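Teaching a robot to tidy up, one fake kitchen at a time
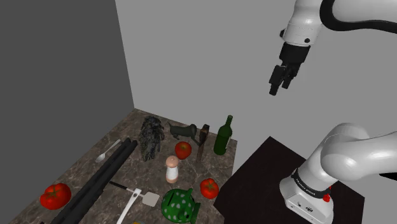

Words: Sioned Yorath
Technology | 4 min read

Wednesday, just after lunch, and Nikola Begović has lost the tomato again.

"Reset," he says. Taps a key. The counter reshuffles, new junk in new spots, and the white arm is back at its starting pose with its fingers open.

None of it exists, of course. The marble, the green wine bottle, the teapot with the white dots, all rendered. So is the arm. Begović drives it with a handheld controller from a desk at Jukance, a small outfit above a tile showroom, and each run he finishes goes into a pile called Pirkik. The pile is what they sell. Or will, eventually.

The idea is easy enough. A learning system needs to watch a job done many times over before it can have a go. Real robots are slow and dear and they break. Simulated ones don't wear out, and you can clear a counter with a keystroke. So you sit someone down, give them an instruction ("put the spoon beside the shaker"), and record every move of the arm along with what the cameras would of seen.

Then you do it again with different stuff.

The different stuff is where it gets odd. Jukance pulls objects at random from a library of 724 models, and the library has no manners. A spoon and a spatula, fine. But also a slingshot. A shotgun, lying across a kitchen counter next to a tomato the colour of a fire truck. Some small green animal tipped on its side. Three tomatoes in one layout, which makes "pick up the tomato" a rotten instruction, and somebody has to rewrite it.

"You want the mess," Begović says. "If it only ever sees tidy kitchens it learns tidy kitchens."

His count for the morning is 34 good runs. Good means the object ended up where the instruction said, no knocking things over on the way. The bad ones get kept too, in a seperate folder. There's an argument in the office over whether they're any use. He thinks yes. His boss thinks disk space.

I had a try. Took me 153 seconds to pick up one shaker, and I pushed it halfway across the marble first. The fingers come in at an angle you don't expect, and there's no feel, nothing in your hand to say you've touched anything. You go by eye. Begović does the same grab in a few seconds, chatting.

He came from film work, moving digital props. Pay's a bit less here, hours are better. Shifts are capped at two sessions a day because the later runs get sloppy, and a sloppy run teaches sloppiness.

Next up is Olvera, a batch of cupboards and drawers, due to start in August. Handles are harder, he reckons. After that they want to put what's been learned on a real arm and see how much of it carries over.

Before I leave he loads one more counter. Bottle at the back, tomato up front. He goes for the tomato.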